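How Does a Robot Know Where Its Hand Is?

By Mayuree Chaiyaporn

Close your eyes for a moment (after you finish reading this sentence, please!) and touch the tip of your nose. Did you find it? I bet you did, and I bet it was easy. Your brain has a very good idea of where your fingers are, even when your eyes are shut, and it has been practicing that trick since you were a baby waving your fists around in your crib.

A robot has no such luck. A robot has motors and wires and a computer, and the computer only knows what somebody's software tells it. Software is the set of instructions a computer follows, a bit like a recipe, except that a recipe can say "add a pinch of salt" and a computer would want to know exactly how big a pinch is. So before a robot can pick up a toy or put away a spoon, its software has to answer a question that sounds almost silly: where is my hand right now?

I write that kind of software, together with my friends Pongsak Boonchu and Duangjai Phetsri. Our program is called Cadance, and I would love to tell you how it works, because I think it is one of the nicest puzzles in the whole world of robots.
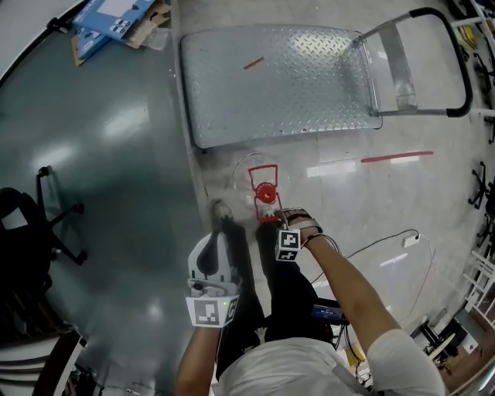

Cadance starts with a camera and a square. The computer gets picture after picture from the camera, and in each one it goes hunting for a special kind of pattern called a marker. A marker is a bit like a name tag that a computer can read. On the white gripper held out over the floor, there is one near the wrist, a white panel with a black square pattern printed on it, and there is another on the device strapped to the other wrist, the one reaching down to the little red plastic object. Cadance looks for strong dark shapes with straight sides, throws away everything that has the wrong number of corners, and then reads the pattern to learn which marker it has found.

You might wonder why we picked black and white, when purple and orange would be so much more cheerful. Well, a camera sees the difference between black and white very clearly, even in a room where the lights are a little dim, and it can find the edge between them without much fuss.

Now comes my favorite part. Get a square piece of paper and hold it straight out in front of you. It looks like a square, of course. Now walk it away from you (or ask a grown-up to carry it across the room) and watch it look smaller and smaller. Bring it back and tip the top away from you, and you'll see the sides start to slant, so that the far edge looks shorter than the near one. The paper hasn't changed at all! Only the way you see it has.

Cadance uses this very same idea, but backward. It already knows how big the real marker is, since we measured it with a ruler and typed in the number. So if the marker looks small, it must be far away. If it looks slanted, it must be tipped. The program takes the four corners, does a good bit of math, and works out where the marker is and which way it is facing. And if you know where the marker is, and you know the marker is stuck tight to the gripper, then you know where the gripper is too. Hooray!

Of course, things go wrong. Sometimes an arm gets in the way, or a bright light makes a shiny spot right on top of the pattern, and then the program can't find its square. Duangjai wrote a piece of software to help with this, and we call it the guesser. If a hand was moving to the left a tiny moment ago, the guesser says it is probably still moving to the left, and it fills in the gap until the marker shows up again. The guesser isn't allowed to guess for very long. After 19 pictures without a marker it has to stop and say "I don't know," and we are very proud of it when it does. A computer that says it doesn't know is much more helpful than one that makes something up.

Once we have the whole path of a hand, from the start of a movement to the end, we save it. Our collection has 849 of these paths in it so far. Another program studies them, the way you might watch your grandmother fold dumplings over and over before you try one yourself, and it slowly learns what a good reach looks like.

If you'd like to play marker hunter at home, draw a thick black square on white paper, tape it to the back of your hand, and ask a friend to stand across the room with one eye closed. Move your hand nearer, farther, up, and sideways, and have your friend call out what the square is doing. Then trade places.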